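Notes for the Saturday talk – Keeping a shared workshop quiet after 9 p.m.

Slide 1. Say who I am and where Drumham is. Most of the room will know Iduva, so skip the history. Building has 40 members and flats on two sides.

Slide 2. The complaints. We had 58 in one year, nearly all from the Lirnow Street side. Read out two, the polite one and the long one. Most named a time between 9 and 11 p.m. Hardly any were about machines. People heard doors, the goods lift, and chairs dragged over concrete.

Slide 3. What we spent. $1,850 in total. Door closers first, then felt feet, then the seal on the yard door. The seal cost the most and did the least – be plain on that. Pause here for a drink of water.

Slide 4. Worktops. A hard top on a hollow frame carries every knock into the floor. Rubber pads under the legs are cheap and take an evening to fit. Check them again after 3 months, they creep.
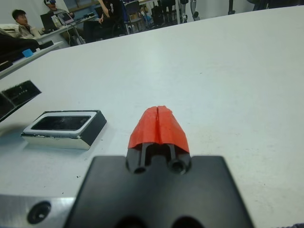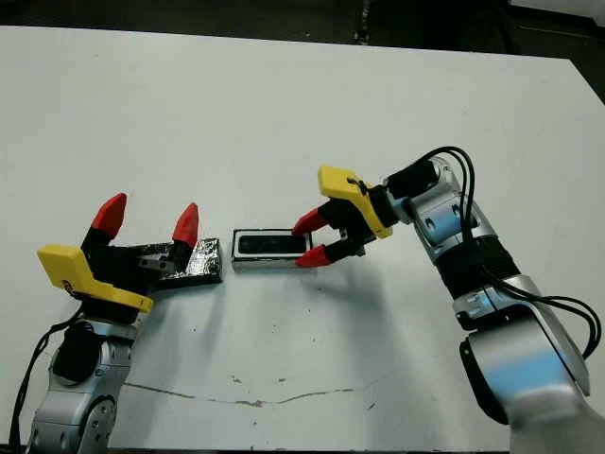 White tabletops in all three.
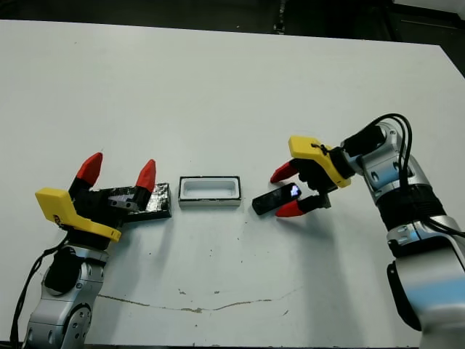
Harish Fernandes wrote back after the draft went round that pads are fine, but the lift gate is still the loudest thing in the building and should come before the worktops. He would also like it said that the quiet hours were never posted on the yard side. Add both if time allows.

Slide 5. The sign-out sheet. Last person checks the yard door and writes the time. Show the Warraich version next to ours – theirs fits on one page.

Slide 6. Questions. Have the receipt for the door closers ready. Finish by 4:30, the room is booked after us.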